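Equipment planning for two-arm tabletop sorting cells

Last revised in May by Krisztina Szalai

A two-arm tabletop sorting cell is a small fixed station in which a pair of light robot arms, mounted side by side on a common rail, move soft or light objects between a work surface and a shelf or bin. Planning such a cell covers the arms and also the enclosure, cabling, cameras, test objects and spare parts. The last four are often underestimated in a first budget.

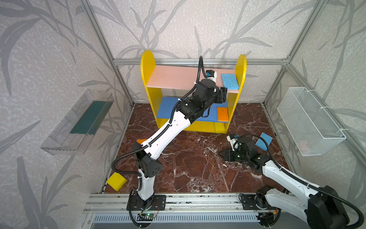
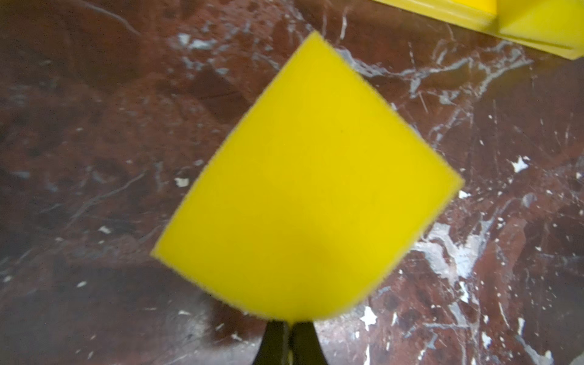
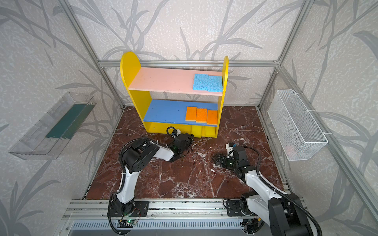
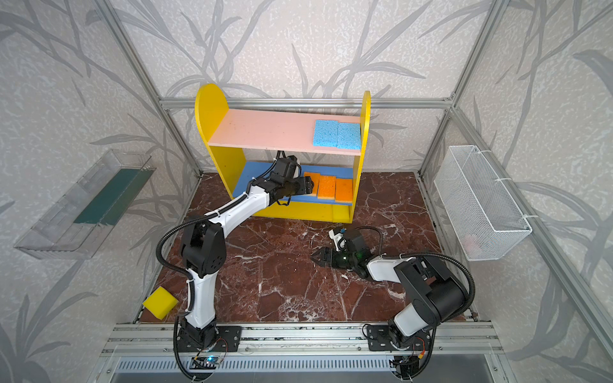 Sponges sorted by color onto a small shelf unit.

Scope of the budget

A first budget is normally divided into capital items and consumables. Capital items are the arms, grippers, controllers, frame and fixed cameras. Consumables are cable ties, conduit, finger pads, sponges or other test objects, and wall covering. Items that fall between the two, such as wrist cameras, should be assigned to one side before quotes are requested. Moving them later makes yearly comparisons unreliable.

In the Nudunside plan, which is widely copied by small workshops, the frame and panels were entered at $744 and the mounting rail, base plates and fasteners at $980. The computer was carried over from an earlier station and entered at zero. Sugawara later treated this as an error, as the machine had to be replaced within the life of the cell.

Arms and mounting

Arms are usually bought as a matched pair so that spare joints fit either side. Reach is specified from the base plate to the farthest corner of the highest shelf, with the wrist at its working angle. The reach given on a data sheet is measured with the arm straight and overstates what is usable at a shelf. Base plates that bolt to a slotted rail can be shifted after delivery; plates drilled into a bench cannot, and the saving is small.

Spacing between the bases is set by the overlap wanted. A wide overlap lets either arm serve the middle of the surface but requires collision checking in software. Where that software is licensed separately, it belongs in the same budget line as the arms. The Skimulex quotation used by Nudunside listed it under support and it was missed in the first round.

Enclosure

Aluminum extrusion is the common choice for the frame. It is cut to length by the supplier and can be reused. Panels may be plain or patterned. Patterned walls and floors are chosen when the cameras are expected to cope with varied backgrounds, and replacement coverings should be ordered with the first set.

Cabling and power

Conduit must allow full travel of each joint without pulling at the wrist. Crabtree recommends buying double the calculated length. A slotted duct along the front of the cell keeps the lines to both bases reachable. Supplies are rated for both arms stalled at once.

Test objects and spares

Foam objects wear at the edges and shed crumbs. The Priler list allows 120 sponges per year in three colors, bought from one batch where possible. Spares for one wrist, one gripper and two cameras came to over $2,040 on the same list.

Lead times

Frames arrive first and arms last. Ayane Sugawara's planning notes place the order for arms before the frame drawing is final, with only the rail profile and bolt pattern fixed.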